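Household chores and robot arms: frequently asked questions
Savwood Automation Notes. Last revised Jan 6, 2023 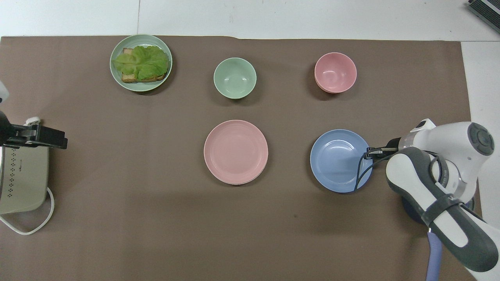 Can a robot arm clear a table yet?
Partly. A single arm with a two-fingered gripper can pick up plates and bowls from a flat surface if they are spaced apart and within reach. In our August bench series, the arm completed 102 of 191 plate lifts without help. Most of the failures were poor grips on the rim.

Why are plates harder than cups?
A plate is wide, low and thin at the edge. The fingers must meet the rim at the right height and angle, then hold the weight well away from its centre. A shallow plate leaves little space underneath for the lower finger. Bowls are easier, as one finger can go inside and the other outside.

What about stacked dishes?
Two matching plates, one resting on the other, can look like a single plate from overhead. The arm may then lift one, both, or drag the lower one along. Weighing after the lift catches some of these cases. We do not treat stacks as solved.

Can it handle food?
A firm sandwich on a plate can be carried if the plate stays level. Picking up the sandwich itself is another matter. Lettuce slides, bread crushes, and an open top has nothing to hold it together. Scraping leftovers into a bin is still done by hand in our trials.

Does the colour of the crockery matter?
Somewhat. Pastel plates on plain brown paper are easy to separate from the background. White plates on a white table give more missed edges. Glass is worse than either.

How fast is it?
Slow. The median lift in the Karkatier test set took 8 seconds, not counting placement. A person clears a small table in less time than the arm needs to plan its first few moves.

Is the same equipment used on the shop floor?
Often, yes. The Barroso packing line uses a similar arm and gripper and manages 630 picks per shift. Its parts arrive one at a time, in a known position. Kitchens offer neither condition.

Who do I contact about test data?
Write to Nyokabi Odera at the Savwood office. Please state which test set you need.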